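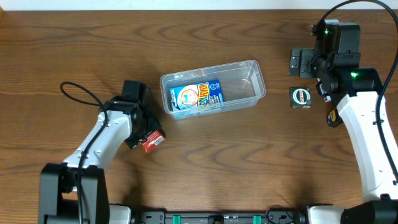

Lodorby, 2024-03-11

By the time Kalkidan Wolde got her coat off, the others had already started arguing about the fever box.

It was the best box they had. It was blue and white and yellow, with a child's face at one end and FEVER in big letters next to it, and it sat in the clear bin as if it had won something. Marsden wanted it out again so that the left arm could have a proper go. Fundis wanted it left exactly where it was.

"It's in," said Fundis. "In is the whole point. You don't take a thing out once it's in."

"We've got to do it again on Saturday in front of people," said Marsden. "So yes, you do."

Kalkidan loved this part of the day more than she could have explained to anyone at home. The last bell had gone, the corridor outside had emptied, and there was the table with its great dark streaks of grain, and the two arms leaning over it like a pair of herons at a pond. They called the left one Walow, after a dog Marsden used to have. The right one had never been given a name that stuck. It was simply the big one, although Mrs Harrow swore they were the same size and it was only the way it stood.

The competition task was called the Chemist's Counter. You had a heap of little packets and one bin, and you had to get the packets into the bin without dropping, crushing or flinging any of them. Flinging had its own line in the rules. Kalkidan had read the rules so often that she could hear them in her sleep, and the line about flinging always cheered her up.

"Can I drive?" she said.

"You've only just come in!"

"I know. Can I, though?"

Fundis slid along the bench and let her have the keyboard. He was decent like that, once he had made his point.

She began with the small red box, which was lying on the slant below the bin. Red was difficult. It was small, and if you came down on it square you got one corner and nothing else. Back in February they had spent two whole weeks on red and on nothing but red, and Marsden had written a song about it that they were no longer allowed to sing in the building.

Kalkidan brought Walow's fingers down over the top corner and stopped. She turned the wrist a little, then a little more. Everyone had gone quiet. It was the sort of quiet she liked best, when three people and a teacher are all holding their breath over a packet you could lose in a coat pocket.

"Lower," whispered Marsden.

"I'm going lower."

"Lower than that."

"Marsden, I've got eyes!"

She closed the gripper. The box skidded, swung round and stopped, and then – oh, it was lovely – the fingers had it by the edges, both sides, and up it came. It wobbled the whole way over. She held it above the empty end of the bin and waited for the wobble to die down, as Mrs Harrow had taught them, and let go.

It landed flat. Fundis shouted so loudly that somebody in the next room banged on the wall.

"Sixteen seconds," said Mrs Harrow, who had the stopwatch. Keeping time was her one job in the club and she took it very seriously. "Your best on red was around twice that."

"Write it down," said Fundis. "Write it down before she says it was a fluke."

"It was a bit of a fluke," said Kalkidan.

"Write it down!"

Marsden wrote it in the log, which was a fat exercise book with a soup stain on the cover. Attempt 2,953. He underlined it, then drew a small heron next to it, since Kalkidan had told him about the herons and he had pretended at the time not to be listening.

After that they turned to the big one, and things went less well. The green box was all right to look at, nearly square, the kind of shape you would choose if anyone gave you a choice. But the arm came at it too fast and shoved it clean against the side of the bin, and the bin turned, and the fever box slid down to the end with a thump.

"That's a fling," said Fundis sadly.

"It's a nudge," said Marsden. "There isn't a line for nudges."

They looked it up. They all leaned over the one sheet of paper with their heads together, and Mrs Harrow leaned over too, and it was Kalkidan who found it, on the back, under rule 13. Nudges were allowed if the bin stayed on the table.

"Put everything back, then," she said, already reaching for the red box. "Quick, before the caretaker comes. I want to try green from the other side."

"In is in," said Fundis, but he was grinning, and he picked the fever box out himself and set it down on the wood by Walow's elbow. Marsden turned to a clean page.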